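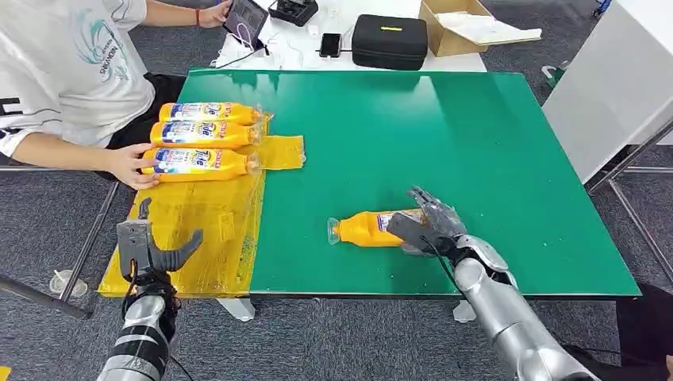
Cómo preparar una mesa de agarre con botellas de detergente (y qué no creerse)

Noviembre de 2021. Taller compartido Provgate.

Casi todos los tutoriales de manos robóticas terminan con un vídeo muy bonito y ningún dato. Este termina con una tabla de fallos. Si buscas que el robot te haga la colada, cierra la página. Si tienes acceso a dos brazos con manos articuladas y una tarde larga, sigue leyendo.

Qué hace falta

Una mesa estable de un solo color, la nuestra es verde.
Un plástico amarillo translúcido para la zona de entrega.
Cuatro botellas iguales. Nosotros usamos Tide amarillas, con tapón transparente.
Una tableta para tener el control a mano.
El programa de secuencias, en nuestro caso Prirnulex. Sirve cualquiera que deje limitar la fuerza de cada dedo por separado.
Una segunda persona. El manual de Prirnulex dice que es opcional. No le hagáis caso.

Paso 1. Colocar las botellas

Tumba tres botellas en paralelo sobre el plástico, etiqueta hacia arriba y tapones hacia el mismo lado. La cuarta va fuera, sobre el verde, con el tapón mirando hacia la fila. Esa es la que agarra la mano derecha.

No fijes el plástico con cinta todavía. Las guías recomiendan tensarlo desde el principio, y con eso solo se consigue un ensayo cómodo que luego no se repite en ninguna otra mesa. Las arrugas molestan, y conviene enterarse pronto de cuánto.

Paso 2. Ajustar el cierre de la mano derecha

Empieza con el límite de fuerza al 40 %. Los dedos deben pasar por encima del cuerpo de la botella, lejos del tapón. Que tapen parte de la etiqueta da igual, salvo que tu detección dependa de leerla; en ese caso tienes un problema de diseño y ningún ajuste de fuerza te lo va a arreglar.

Sube de 2 en 2 puntos. Si a partir del 60 % sigue resbalando, para y revisa el ángulo de la muñeca. He visto a gente seguir subiendo hasta deformar el envase y llamarlo «agarre firme».

Paso 3. La mano izquierda, quieta

Déjala abierta cerca del borde del plástico, sin tocarlo. La coordinación de dos manos vende mucho, pero mientras una sola no repita el movimiento con fiabilidad, la otra solo añade causas de error. Vigila también los cables y las correas de la muñeca: un cable con poca holgura se parece muchísimo a un fallo de software.

Paso 4. Comprobar la vista de la muñeca

Antes de grabar nada, mira lo que ve la cámara de muñeca con el brazo en varias posturas. La teoría dice que tendrás los dedos y el objeto bien centrados. En la práctica puede salirte una masa gris oscura ocupando casi todo, un plástico transparente lleno de reflejos sobre el antebrazo, la estantería azul torcida y un fluorescente que lo quema todo. Del amarillo queda una mancha borrosa.

Si tu programa dice que reconoce la botella con una vista así, pídele que te lo demuestre con la mesa tapada.

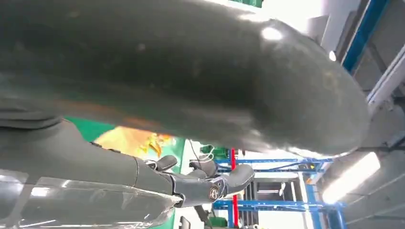 Paso 5. Repetir y apuntar

Haz la serie completa sin tocar ningún parámetro. La nuestra fue de 177 intentos, con 86 agarres que dimos por buenos, es decir, menos de la mitad. Contamos como bueno levantar la botella y dejarla junto a la fila sin ayuda. Si una persona recoloca algo con la mano a mitad del intento, se apunta como fallo, aunque fuera «solo un poquito».

Tabla mínima: número de intento, límite de fuerza, postura de la muñeca, motivo del fallo. En «motivo» no vale escribir «raro».

Sobre los adaptadores de dedo Stemgate

Me preguntan si merecen la pena. No los hemos probado en serie larga, así que no lo sé. El folleto tampoco indica con qué objeto midieron la mejora. En junio repetiremos la prueba con botellas a medio llenar y publicaré la tabla entera, fallos incluidos.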